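Drarkgate open day - toy fish sorting, two arms
README for the demo folder

Last edited Nov 19, 2025. Written up fast the same evening so we don't lose it, tidy later. Questions to Sekar Entili, he ran the arms. I (Darmawan Wibisono) did the talking and the notes.

Visitors came through in groups, 13 groups in all. Each got a short talk and then the table.
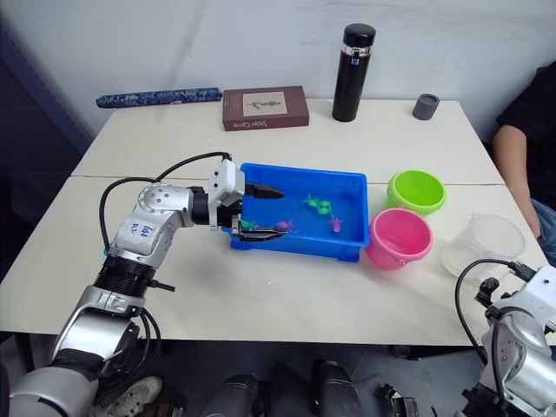
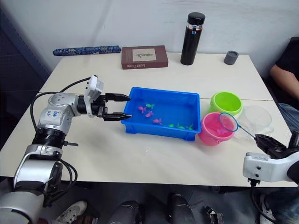 What's in the folder

runs/ - one subfolder per group, numbered in the order they came in
notes/ - my handwritten notes typed up, plus questions people asked
setup/ - table plan, start positions for both arms, Sekar's checklist
extras/ - the sign-in list with names taken out, poster text

57 runs kept. A run is one go at the table, from start position back to start position. Some groups got more goes than others, depended on how chatty they were. Anything stopped by hand is still in there but marked "stopped" in the notes column. Don't delete these, Kuvley asked for them specially.

The task

Move toys from the blue tub to the buckets by colour. Pink to pink, green to green. Left arm picks with its fingers, right arm uses the net when there's water in. Dry version is fingers only and much easier to explain to kids, so start with that if you have a school group.

Both arms are driven by a person. Had to say this a lot. People walk in expecting it to be doing it by itself and you get a slightly dissapointed face, so say it first and get it over with. Then let them ask about learning from the runs, that's where the good questions are.

Notes on the runs

- Net is slow. Leave time. Lifting it too quick just pushes the fish away.
- Time limit per go was 80 seconds, Sekar called it out loud. Not enforced in the last few groups.
- Groups 4 and 5 share a notes file, my fault, the change-over was a mess.
- Speed was turned down for the whole day. Do not compare timings with the ordinary Brellus runs, they will look awful.
- File times are an hour out on the first three groups. Fixed after that. Haven't gone back to correct them.

Questions that came up more than once

Can it feel the fish? No, the driver goes by eye.
What happens if you get in the way? You don't, stay behind the tape. Sekar has the stop button.
Is it hard to drive? Yes for the first ten minutes, then less so. The net takes longer to learn then the fingers.
Why toys? Small, slippery, odd shapes, and everyone knows straight away what the job is.

Known gaps

Not every run has a proper written outcome. Where I was talking and couldn't watch I've put "not seen", please don't guess these from the timings. No runs with visitors driving, we said no to that this time. Toy counts at the start of each run were not written down, should have been.

Using this

Fine for talks and internal teaching. For anything outside, ask Pattinasarany first, their room and their rules. Nothing with visitors' faces goes out at all.

To do before the December one

- towels, more of
- print 200 of the leaflet, we ran out by lunch
- second person on the door
- outcome column filled in on the spot
- move the talk to AFTER the first run, people listen better
- ask Kuvley if they still want the stopped runs kept seperate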